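Marina Safety > Inspections > Covered docks

PRIKEVIK MARINA – DOCK FIRE AND ESCAPE CHECKLIST
Covered docks, Kadel side and Verstraete side
Walked 11 Dec 2021 by Yamila Barrientos
Marks: OK, FIX (work needed, berth stays open), STOP (do not use until cleared)

We use cookies to remember your settings. Accept | Manage

1. Shore power

1.1 Pedestal covers closed and latched – OK on Kadel. FIX on Verstraete, where the cover at berth 106 does not latch. It was tied with cord. Cord removed, new latch ordered.

1.2 Shore cords free of cuts, tape repairs and burn marks – STOP at 2 berths on Verstraete. Both cords had browning around the plug blades. Power is off at the pedestal and tagged. Owners have been called. The tags stay on until I have seen the replacement cords.

1.3 No household extension cords in use – FIX. One orange cord was running from a pedestal through a cabin window to a space heater. Owner was aboard and unplugged it. Same boat was written up in July for the same thing, so a letter goes out this time.

1.4 Ground fault breakers trip on test – OK, both docks.

2. Heaters and galley equipment

2.1 No heater running on an unattended boat – OK as far as could be checked from the dock. Several boats were locked with curtains drawn. Office to send the winter heater notice again with the next bill.

2.2 Propane bottles stored on deck, upright, valve closed – FIX. A spare bottle was lying on its side in a cockpit on Kadel. Stood up and strapped by the owner.

2.3 Oily rags in a lidded metal can – FIX. The can by the Kadel work bench had no lid and was full. Emptied. Clean cloths go on the shelf and used ones go in the can, and the two should not be mixed.

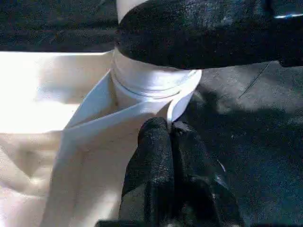
The lid was later found under the bench and is back on. The can needs to be emptied at the end of each working day, including in winter when only a few people use the bench.

3. Extinguishers and hose

3.1 Extinguisher in every cabinet, gauge in the green – OK on Kadel. FIX on Verstraete, one gauge low at the far end. Swapped for the office spare, which leaves the office without one until the service company comes.

3.2 Cabinet doors open without a tool – FIX. Two are swollen and need a hard pull. Plane the edges.

3.3 Standpipe valve turns freely – OK. Drained again after the test.

3.4 Hose reaches the last berth – STOP for the outer berths on Verstraete. The dock is 300 feet to the end and the hose is 260. This has been so since the dock was extended. No overnight stays past the end of the hose until a longer one is fitted.

3.5 Drilta pump starts and holds pressure – OK. Slow to start cold, caught on the second try. Fuel topped up. 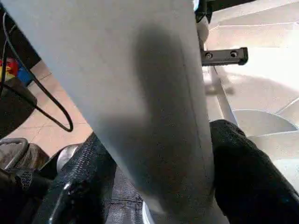 4. Getting people off

4.1 Main walkway clear to full width – FIX. Bikes, a dock box and a kayak were on the Kadel walkway. The bikes and kayak were moved while I was there. The dock box is too heavy for one person and needs the cart.

4.2 Ladders in place, bottom rung below water – OK on Kadel. FIX on Verstraete, one ladder is missing a bolt. It holds weight but moves.

4.3 Throw rings on hooks with line attached – OK.

4.4 Gate opens from the inside without a key – OK, tried both.

4.5 List of people sleeping aboard is current – FIX. The office list still shows a couple who left in the fall, and it is missing a man on Kadel who says he has been aboard since July. Fire crews would be working from this list. Correct it this week and keep a copy in the box at the gate.

5. Alarm and roof

5.1 Dock horns sound at both ends – OK on Kadel. Verstraete outer horn is weak and can't be heard with an engine running. FIX.

5.2 Roof vents open – OK. Nests cleared from one.

5.3 Emergency lights stay on with the power off – OK.

Next walk: after the hose is delivered, then the usual round in July. Send questions about tagged berths to the office and leave the tags where they are.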